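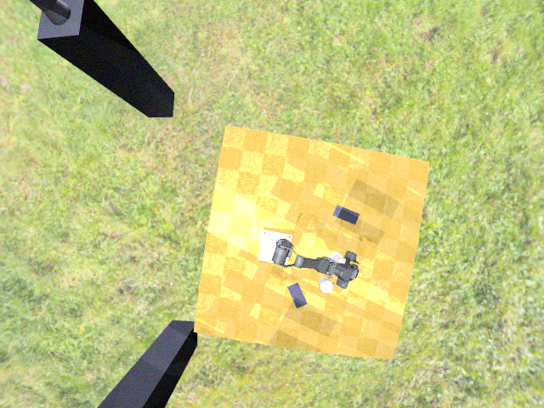

새해 들어 제일 먼저 한 일이 장비 예산표를 다시 여는 거였습니다. 작년 11월에 만들어 둔 표인데, 그때는 "로봇팔 한 대" 칸에 금액 하나만 덜렁 적혀 있었거든요. 지금은 36줄입니다! 줄이 늘어날수록 머리가 아플 줄 알았는데 오히려 신이 나네요. 뭘 사려는 건지 이제야 제 눈에 보이기 시작했습니다.

우선 팔 후보는 Osirdale 중고 한 대와 Cestallow 신품 한 대로 좁혔습니다. 본체 견적은 Cestallow 쪽이 676만 원이고, Osirdale 중고는 그보다 꽤 싼데 컨트롤러가 별도예요. 처음엔 당연히 중고로 가려고 했다가 컨트롤러, 비상정지 스위치, 케이블 연장분까지 더해 보니 차이가 확 줄었습니다. 그리퍼도 마찬가지예요. 집게 달린 걸로 사면 끝인 줄 알았는데 손가락 부품, 어댑터 플레이트, 여분 나사까지 줄줄이 따라옵니다.

그래서 요즘은 사기 전에 시뮬레이션부터 돌려 봅니다. 작업대는 노란 체크무늬 정사각형 판으로 두고, 그 위에 팔이랑 흰 패드, 남색 블록 두 개를 올렸어요. 바닥은 그냥 잔디입니다. 블록은 하나를 팔 위쪽, 하나를 아래쪽에 놓아 봤고요. 위에서 내려다보면 팔을 쭉 뻗었을 때 작업대를 얼마나 차지하는지가 한눈에 들어오는데, 이게 카탈로그의 도달 거리 숫자보다 훨씬 와닿습니다. 받침 바로 옆에 작은 물건을 두면 팔 링크에 가려진다는 것도 화면으로 보고 나서 알았어요. 덕분에 표에 "카메라 위치 재검토"라는 줄이 하나 더 생겼습니다 (네, 돈 드는 줄입니다).

작업대는 생각보다 큰 항목이었어요. 집에 있는 책상에 클램프로 물릴까 하다가 흔들림이 걱정돼서 포기했고, Dumska 프로파일로 짜는 쪽을 보고 있습니다. 상판까지 재단해서 보내 주는데 배송에 3주쯤 걸린다고 해서, 팔보다 작업대를 먼저 주문할 생각이에요. 팔이 와 있는데 놓을 데가 없으면 얼마나 속이 타겠어요.

예산은 이렇게 나눴습니다.
1차: 작업대, 전원, 비상정지 스위치
2차: 팔 본체와 그리퍼
3차: 카메라, 조명, 블록 같은 소품

소품을 맨 뒤로 미룬 건 조금 아쉬워요. 사실 제일 고르고 싶은 게 소품이거든요. 그래도 블록이나 패드는 화면 안에서 크기를 마음대로 바꿔 볼 수 있으니, 실물은 그리퍼가 벌어지는 폭을 확인한 다음에 사도 늦지 않습니다. 그리고 예비비! 처음 표에는 아예 없던 칸인데 이번에 넣었습니다. 케이블 하나 잘못 사면 바로 쓰게 될 돈이라 따로 떼어 뒀어요.

아직 못 정한 건 보증입니다. Cestallow는 기본 보증이 2년이고, Osirdale 중고는 판매처인 Buthelezi에서 점검만 한 번 해 준대요. 점검 범위에 감속기가 들어가는지 메일로 물어봤는데 답이 오면 표에 적어 넣으려고요. 그사이에 작업대를 한 치수 작게 줄여서 시뮬레이션을 또 돌려 볼 겁니다. 판이 작아지면 상판 값도 내려가고, 방에 의자 놓을 자리도 생기니까요.

2024년 1월 8일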